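Marker cube grippers vs. gripper with built-in tracking — which for picking up cloth?
Posted in Grippers and Hands, 2020-09-20
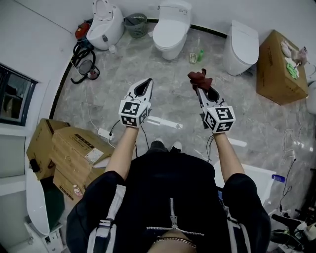 Which kind of hand-held gripper is better for cloth, one with a printed marker cube on it or one with its own tracking built in? I've been trying both for a few weeks and I go back and forth. The marker ones are so light! I can work with one in each hand for a whole afternoon and my wrists are fine. But the self-tracking one (a Dranov, borrowed) never seems to care which way it's pointing, and I like that a lot. My test is a soft rag off the floor, pinch it at the fold, lift, put it down somewhere else. Everything gets replayed later on a Budanley arm. Budget is up to 2000 for the pair.
— Lu

Nattawut Jaidee
Go with the marker cubes for cloth, and put the money you save into better fingertips. Rags and towels are all about the tip. If the tip is too thick you push the fabric along the floor and never get under it, and no tracking in the world fixes that.

I ran both kinds side by side in February and kept every take, good or bad. I got 1392 usable ones with cubes and 1161 with built-in tracking, same number of hours on each. Most of the gap was me stopping to restart the second pair when it drifted, so a newer one may do better than mine did. I'd love to see somebody repeat it!

A few things that helped me with cubes:
Print them matte. Glossy ones wash out under ceiling lights and you lose a face right when you're turning your wrist.
Keep the cables behind you and a bit slack. A tight cable tugs on the gripper as you reach and the replay picks up every little twitch.
Slow down at the pinch. I count to two in my head before lifting — feels silly, works great.
Check that your overhead camera sees at least one full face of each cube when your hands cross. If it doesn't, raise the camera before you do anything else.

Also try a darker rag and a lighter one. My jaw openings looked the same as the dark cloth to the camera and I had to redo a whole set.

brenau_fan
I have the Brenau ones and they're good. Squeeze is a little stiff. Never used cubes so can't compare.

Tomcat_lab
Agree with Nattawut on fingertips, but I'd pick built-in tracking if you ever plan to work under a table or inside a cabinet. Cubes need a clear view and you just won't have one in there. For open floor work either is fine. I went through 4 sets of soft tips before I found one that would grab a single layer, and the winner was the thinnest and cheapest of the bunch. Cut the end at a slant with a craft knife and it slides under the edge of the cloth much more easily. Replace them as soon as they get shiny.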